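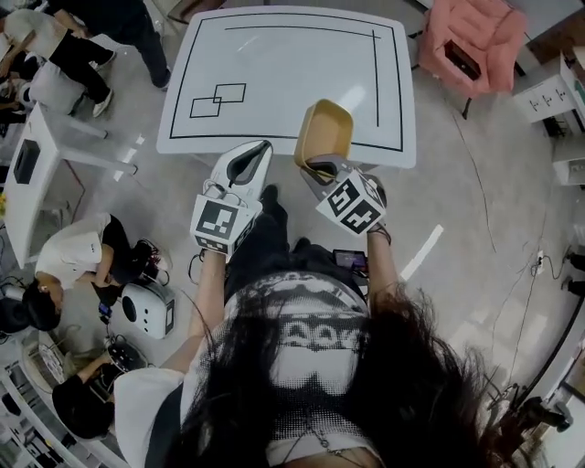
Small square bowls: storage and table setting

The Nomholm household notes return this month to small serving bowls, in particular the square kind with rounded corners. Readers wrote in after the November item on plates, mostly to ask about shelf space.

A square bowl fills a shelf better than a round one of the same width. In the Neradis cupboard, which has an inside width of 891 mm, the square bowls stand edge to edge with little waste. Round bowls leave a gap at every corner, and the gap cannot be used for anything larger than an egg cup.

Stacking needs more care. A square bowl will only nest when its sides line up with those of the bowl beneath. If it is turned even slightly it rides up on the corners, and the stack leans. We suggest no more than 2 stacks per shelf, with 50 mm left clear above the top rim so that a hand can get in. Bowls with a raised foot need more height and should be measured first.

For setting out, a marked table is a help while the layout is being learnt. Dark tape on a pale top shows up well. Run a border round the edge, then mark a square for each bowl, slightly larger than its base. Squares may overlap where two layouts are being compared -- the bowl goes in one or the other, and the tape stays down for both. Lift the tape slowly at a low angle when finished. Any residue comes off with warm soapy water.

Pale glossy tops reflect ceiling lights, and a line under the glare is easily missed. Check the marks from the side on which people will sit.

Washing: rounded inside corners can be wiped with a cloth. Sharp corners need a brush. Dry the bowls fully before nesting them, as a film of water will hold two together.

The Tareck shelf liner mentioned last time is stocked again at Rathjen, catalogue number 1899. It is sold by the roll and can be cut with kitchen scissors.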